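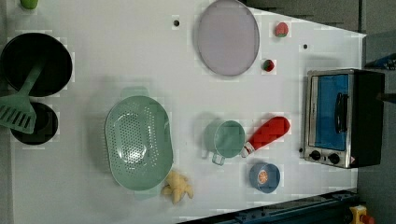
Toy kitchen set

A toy kitchen set is a group of small cooking items made for pretend play. Most sets mix cookware (a pan, a spatula, a colander) with play food such as strawberries. Larger ones add a toaster oven. Sets are sold under many names, among them Skinico and Plarico.

Claims and criticism

Sellers often say the sets teach cooking, counting and good eating habits. The evidence is thin. A Plarico leaflet cited 3,000 families but did not say how they were chosen or what they were asked. Sze-wing Cheung, who reviewed the leaflet, found that only 198 of them had answered every question.

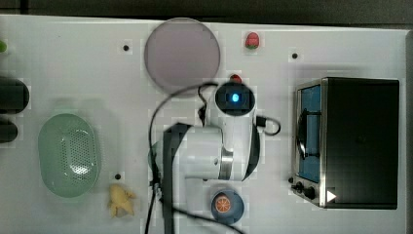 Cheung also doubted the value of large sets. In her view, 20 items are enough for most play, and the bigger boxes are padded with near-duplicate fruit. Skinico disputes this, though it has published no figures of its own.

Scale

Pieces are seldom made to one scale. A strawberry may be small next to a plate, while a pan from the same box takes up much of a child's table. The label "realistic" has no agreed meaning in the trade.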